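Section 6: Setting up your Groster shelf planner

Welcome to the fun part! By now you've got the Groster app on your phone, you've made an account, and the label printer is charged and talking to it. This section takes you through your first real set-up, from measuring the shelves to printing the last label. Set aside a Saturday morning if you can. You can stop after any step and pick it up later, but it goes so nicely when you do it in one run.

What you'll need

Your phone with Groster installed
The label printer and one full roll of labels
A tape measure
A soft cloth and some mild soapy water
A pencil and a scrap of paper

6.1 Measure and enter your shelves

1. Clear the shelving unit you want to start with. Pick a small one! A linen cupboard or a bookcase in the hall is a lovely first project, and you'll get to the garage soon enough.

2. Measure the inside width of the top shelf, then the depth from front edge to back panel. Write both down in centimetres.

3. Measure the height between each shelf and the one over it. Take this at the front and again at the back, because older units sag a bit. Use the smaller number.

4. In the app, tap Spaces, then Add a Space. Give it a name the whole household will recognize. "Upstairs linen" beats "Unit A" every time.

5. Type in your measurements, one shelf after another, starting from the top. The drawing on the screen fills in as you go -- it's really satisfying to watch it take shape.

6. Tap Save Space.

Note: If your shelves are adjustable, save the space as it stands today. You can drag the shelf lines up and down later on and the app will work out the new heights for you.

Caution: Check that any unit taller than it is wide is fixed to the wall before you load it. Groster can tell you where the towels go, but it can't hold up a bookcase.

6.2 Choose your zones

A zone is a part of a shelf that always holds the same kind of thing. You can have as many as you like, but please start with just a few per shelf. New users get excited (we do too) and end up with a separate zone for pillowcases with buttons.

1. Open your saved space and tap Zones.

2. Press and hold on a shelf in the drawing, then drag sideways to mark out a zone.

3. Pick a colour and type a short name. Names of up to 83 characters will save, but anything longer than 2 words gets squeezed on the small labels.

4. Set the reach. There are three choices: Easy, Stretch and Step Stool. Things you use every day go in Easy, which for most adults runs from the knee to the shoulder. Spare blankets and holiday tablecloths can live quite happily in Stretch.

5. Repeat until every shelf has at least one zone, then tap Done.

Tip: Leave one zone with no name at all. Mafalda Louro, who wrote the first version of this guide, calls hers the breathing space, and it's where odd things can sit for a week while you decide about them. 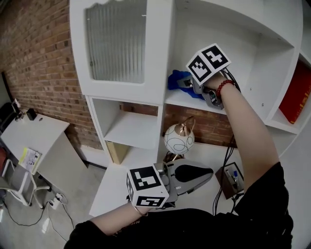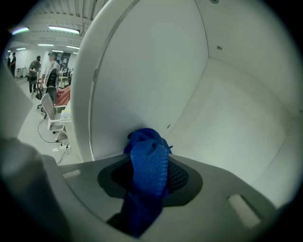
Halifax, November

6.3 Load the shelves

You've got a plan, so let's fill it up!

1. Wipe down each shelf with the soapy cloth and let it dry fully. Labels won't grip a damp edge.

2. Sort what you took out into piles, one pile for each zone. The floor or a bed works well.

3. Start with the highest shelf and work down. Put the light, bulky things up high and the heavy ones at the bottom.

4. Fold or roll knits loosely and lay them flat. Please don't hang them from a hook inside the cupboard -- they stretch at the shoulder and never quite come back.

5. Once a zone is full, tap it in the app and choose Mark as Loaded. The zone changes from an outline to a solid colour.

6. If a pile doesn't fit, tap Too Much. Groster will look for room in your other zones and suggest a swap. You're free to ignore it.

Caution: Use a proper step stool for anything marked Step Stool. Don't climb on the shelves, and don't lean out sideways from the stool to reach a far corner. Get down and move it over.

Note: If you store wool, give it a good look in daylight before it goes in. Cedar blocks can sit in the same zone, but keep them off pale fabric as the oil may leave a mark.

6.4 Print and stick the labels

1. Turn on the printer and wait for the green light.

2. In the app, tap Labels, then Print All. If you'd like to try just one first, tap a single zone and choose Print This One.

3. Tear each label off against the metal edge with a quick downward pull.

4. Peel from the corner with the small notch and press the label onto the front edge of the shelf, under the middle of its zone. Rub it firmly with your thumb.

5. Leave the labels alone overnight. The glue keeps getting stronger for a while after you stick them down, and you'll be tempted to fiddle!

If you're using Flikeck clear labels instead of the standard white roll, change the roll type under Printer Settings before you start. The print comes out too faint otherwise. Güven Ağca on our support desk also suggests bumping the darkness up by one step for clear rolls, and we've found it makes a big difference on dark wood.

6.5 Share the space

The best thing about a planner is that you're not the only one who knows where the good scissors are.

1. Open the space and tap Share.

2. Enter the email address of each person you want to add.

3. Choose Look or Change. People with Look can search for things. People with Change can also move zones around, so pick carefully if you have teenagers with strong opinions.

Each person gets a message with a link, and the space shows up on their phone as soon as they accept.

6.6 If something isn't right

The drawing doesn't match my shelves.
Check that every measurement is in centimetres. Mixing in an inch or two is the usual culprit. You can switch the whole space to inches under Units.

The printer light is orange.
The roll is empty or the lid isn't closed all the way. Press down on both corners until you hear the click.

A label is peeling.
Take it off, clean the edge with a bit of rubbing alcohol, let it dry and print a fresh one. Old labels don't stick well a second time.

I deleted a zone by mistake.
Shake your phone gently and tap Undo. If you've already closed the app, look under Spaces, then Recently Removed.

Go on to Section 7 to add a second space or to set up seasonal reminders.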